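Cevivlow 2지 그리퍼 사용 후기: Sillham 공개 시연에서 만져 본 느낌

토요일 오전에 Sillham 작업장에서 열린 공개 시연에 다녀왔다. 주제는 중고 데스크톱에서 하드디스크를 로봇 팔로 분리하는 작업이었고, 주최는 사무용 PC를 매입해서 정비하고 되파는 Resarow였다. 시연에 쓰인 그리퍼가 Cevivlow의 2지 모델이다. 구입을 검토하던 제품이라 시연보다는 그리퍼를 보러 간 셈이고, 오후 자유 체험 시간에 직접 조작해 본 내용까지 묶어서 후기로 남긴다.

우리 쪽 사정부터 적는다. 내가 일하는 정비실은 한 해에 거의 2,000대의 데스크톱을 받는다. 들어오는 기계마다 저장 장치를 빼서 따로 기록하고 삭제 공정으로 넘겨야 한다. 어려운 일은 아닌데 하루 종일 허리를 숙이고 케이스 안을 들여다보게 된다. 그래서 이 공정 하나만이라도 기계에 맡길 수 있는지 작년부터 알아보고 있었다.

시연 한 회는 32분으로 잡혀 있었다. 앞부분은 설명이고 나머지가 실제 작업이다. 작업대에는 옆판을 연 타워형 PC가 올라가 있고, 로봇 팔이 그 위에서 내려온다. 손목에 카메라가 달려 있어서 그리퍼가 보는 화면이 옆 모니터에 그대로 나온다. 뒤쪽에 선 사람은 작업대가 잘 안 보여서 다들 모니터를 봤다. 나도 처음에는 뒤에 있다가 두 번째 회차부터 앞으로 갔다.

대상 기종은 Dell 타워였다. 우리 정비실에도 자주 들어오는 부류라서 반가웠다. 그래픽카드도 꽂혀 있고 전원선과 데이터 케이블도 연결된 상태여서, 내부를 싹 비워 놓고 하는 시연보다 참고가 됐다. 전시회에 가면 케이블을 미리 다 뽑아 놓고 부품만 집어 올리는 경우가 많은데 그런 시연은 우리한테 별 쓸모가 없다.
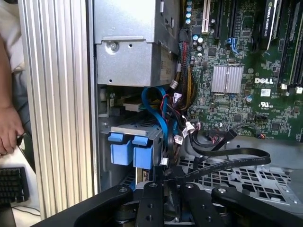 Ustyna Hnatiuk는 쉬는 시간에 분해 자동화에서 제일 오래 걸리는 부분은 집는 동작보다 케이블이라고 했다. 부품은 도면대로 그 자리에 있는데 케이블은 앞사람이 어떻게 꽂고 밀어 넣었느냐에 따라 기계마다 다르고, 그래서 같은 모델을 줄 세워 놓아도 같은 작업이 되지 않는다는 이야기였다.

나도 같은 생각이다. 질의응답에서도 케이블 질문이 제일 많이 나왔다. 진행자 답변은 커넥터를 뽑는 일은 당분간 사람이 하고, 로봇은 레버나 손잡이가 있는 부품부터 맡는다는 것이었다. 솔직한 답이라고 본다. 전부 된다고 했으면 오히려 그 자리에서 관심을 접었을 것이다.

그리퍼 이야기로 넘어간다.

외관
검은색 무광 금속판을 여러 겹 겹치고 링크로 이은 구조다. 덮개가 없어서 나사와 관절이 그대로 드러난다. 보기에 깔끔한 편은 아니지만 정비하는 입장에서는 편하다. 어디를 풀면 무엇이 빠지는지 눈으로 알 수 있고, 핑거 교체도 육각 렌치 하나로 끝났다. 체험 시간에 직접 한 번 갈아 끼웠는데 설명서를 보지 않고도 됐다. 대신 먼지가 들어갈 틈이 많다. 중고 PC는 먼지를 뒤집어쓰고 오는 일이 흔하니 청소 주기를 짧게 잡아야 할 것 같다.

무게와 힘
안내문에 적힌 권장 집기 무게는 700그램이다. 데스크톱용 하드디스크를 캐리어째 다루려면 아주 넉넉하다고 하기는 어렵다. 무게 자체보다 빼낼 때 걸리는 마찰이 문제다. 오래된 캐리어는 레일이 뻑뻑해서 사람 손으로도 좌우로 흔들어 가며 빼는 경우가 있다. 전원 공급 장치나 큰 방열판은 애초에 이 그리퍼로 다룰 대상이 아니라고 생각하면 된다.

핑거 폭
좁은 틈에 넣을 수 있을 만큼 얇다. 이 점이 제일 마음에 들었다. 예전에 다른 회사 제품을 빌려 써 봤을 때는 핑거가 두꺼워서 드라이브 베이 옆 벽에 계속 닿았다. 다만 핑거 끝은 얇아도 그 뒤의 본체와 바깥쪽 링크는 폭이 꽤 된다. 깊은 곳에 있는 부품을 집으려고 하면 핑거보다 링크가 먼저 케이스 모서리에 닿을 수 있다. 소형 케이스를 주로 받는 곳이라면 반드시 자기 기계를 들고 가서 맞춰 보기 바란다.

조작
제어는 Siriwan이라는 프로그램으로 한다. 그리퍼와 따로 파는 물건이고, 시연장에서는 노트북에 깔려 있었다. 화면 구성은 단순하다. 왼쪽에 동작 목록이 있고 오른쪽에 손목 카메라 영상이 나온다. 벌림 폭과 집는 힘을 숫자로 넣을 수도 있고 슬라이더로 움직일 수도 있다. 슬라이더는 마우스를 놓는 순간에 값이 확정되는데, 처음에는 그걸 몰라서 손을 조금 헤맸다. 메뉴 번역은 군데군데 어색하지만 뜻은 통한다. 저장 버튼이 두 군데에 있고 서로 하는 일이 다르다. 하나는 동작 순서를 저장하고 다른 하나는 위치값만 저장한다. 이건 고쳐야 한다.
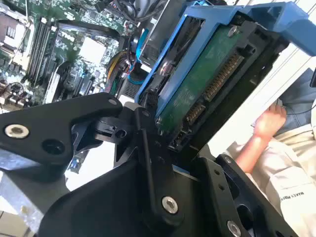

체험 시간에는 한 사람당 다섯 번씩 집기 동작을 해 볼 수 있었다. 나는 다섯 번을 모두 캐리어에 썼다. 우리 정비실 작업의 대부분이 거기에 몰려 있어서다. 해 보고 알게 된 것은 어디를 잡느냐가 힘 설정보다 중요하다는 점이다. 하드디스크 밑면에는 초록색 회로 기판이 드러나 있고 가장자리에 금색 단자가 줄지어 있어서, 핑거가 그쪽을 누르게 두면 안 된다. 드라이브를 감싼 파란 플라스틱 레일이 두꺼운 편이니 잡을 곳은 그쪽이다. 내 경우 처음 두 번은 접근 각도를 잘못 줘서 미끄러졌고, 나머지는 레일에 맞춰 각도를 돌린 다음에 했더니 안정적으로 잡혔다. 그래도 데이터를 살려야 하는 드라이브라면 아직은 사람 손으로 빼겠다. 폐기 전 삭제로 넘어가는 물량이면 맡겨 볼 만하다.

핑거 표면에 대해서도 적어 둔다. 기본 핑거는 맨 금속판이다. 플라스틱을 집을 때 미끄러지는 느낌이 있다. 담당자에게 물어보니 고무 패드가 별매로 있다고 했고, 다른 참가자 한 명은 자전거 튜브를 잘라 붙여 쓰고 있다고 했다. 나라면 패드를 처음부터 같이 주문할 것 같다. 가격표는 현장에 없었고 견적은 따로 신청해야 한다.

속도
느리다. 숙련된 사람이 캐리어를 빼는 데는 몇 초면 되는데 로봇은 접근하고 멈추고 위치를 다시 보고 움직인다. 진행자가 일부러 속도를 낮춰 둔 것이라고는 했다. 관람객이 작업대 가까이에 있었으니 이해는 간다. 하지만 최고 속도로 돌리는 모습을 한 번도 못 봤기 때문에 처리량에 대해서는 뭐라고 쓸 수가 없다. 회사에 보고서를 써야 하는 입장에서는 이 부분이 제일 아쉽다. 오후 늦게라도 안전선을 치고 한 번 돌려 줬으면 좋았을 것이다.

손목 카메라
그리퍼에 가까이 붙어 있어서 핑거 끝과 대상물이 한 화면에 들어온다. 위치를 맞출 때 도움이 된다. 단점은 그리퍼 자체가 화면 아래쪽을 많이 가린다는 것이다. 손가락 바로 밑에 무엇이 있는지 보려면 팔을 조금 물려야 한다. 금속 면이 많은 케이스 안에서는 반사도 있다. 작업장 조명이 밝은 편이었는데, 우리 정비실처럼 천장등 하나로 버티는 곳이면 조명을 추가할 생각을 해야 한다.
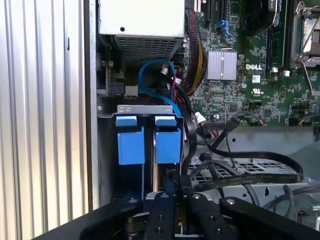 드라이브 베이 쪽으로 향한 그리퍼. 파란색 탭 두 개가 캐리어 부분이다.

베이 바로 위까지 들어가는 접근 동작은 이번 시연에서 가장 볼만했다. 주변에 케이블이 지나가는 자리라서 팔이 한 번에 내려가지 않고 중간 지점을 거친다. 이 중간 지점은 Siriwan에서 사람이 직접 찍어 줘야 한다. 자동으로 경로를 잡는 기능은 준비 중이라고 했는데 언제 나오는지는 듣지 못했다. 기종이 바뀔 때마다 지점을 새로 찍어야 한다면, 여러 제조사 제품이 섞여 들어오는 우리 같은 곳에서는 준비 시간이 꽤 든다. 한 기종이 대량으로 들어오는 날에만 쓰는 방식이 현실적일 것 같다.

참고로 현장에서 기종별 설정 파일을 나눠 쓸 수 있느냐는 질문이 나왔다. 파일 내보내기는 되지만 팔의 설치 위치가 다르면 보정을 다시 해야 한다는 답이었다. 보정에는 바닥에 고정하는 기준판이 필요하고, 이것도 별매다. 패드, 기준판, 프로그램이 다 따로라서 견적을 받을 때는 빠진 게 없는지 하나씩 확인해야 한다.

시연 운영에 대해서도 조금 쓴다. 안내는 친절했고 질문을 끊지 않았다. 대기 순서를 종이에 적어서 관리했는데 오후에는 순서가 한 번 꼬여서 나는 예정보다 늦게 체험했다. 주차장이 좁으니 차를 가져가려면 일찍 가는 편이 낫다. 점심은 근처에 먹을 데가 마땅치 않다. 작업장 안은 난방이 약해서 겉옷을 벗지 않고 있었다. 다음 공개일은 1월이라고 들었고, 그때는 소형 케이스도 다룰 예정이라고 한다.

평가를 적자면 이렇다.

좋았던 점
핑거가 얇아서 베이 주변에 넣기 쉽다.
구조가 드러나 있어 교체와 점검이 편하다.
프로그램이 가벼운 편이고 배우는 데 오래 걸리지 않는다.

아쉬운 점
기본 핑거가 플라스틱에 미끄럽다.
뻑뻑한 캐리어를 뺄 만한 여유가 있는지 확인하지 못했다.
저장 버튼 두 개가 헷갈린다.
필요한 부속이 거의 다 별매다.
실제 작업 속도를 볼 수 없었다.

별점은 다섯 개 만점에 세 개 반을 준다. 패드가 기본으로 들어 있었으면 네 개를 줬을 것이다. 당장 살 생각은 없고, 1월 공개일에 우리 정비실에서 제일 뻑뻑한 캐리어가 들어 있는 기계를 한 대 싣고 가서 다시 해 볼 예정이다. 가져가도 되느냐고 물었더니 미리 연락만 주면 된다고 했다. 결과가 나오면 이 글 밑에 덧붙이겠다.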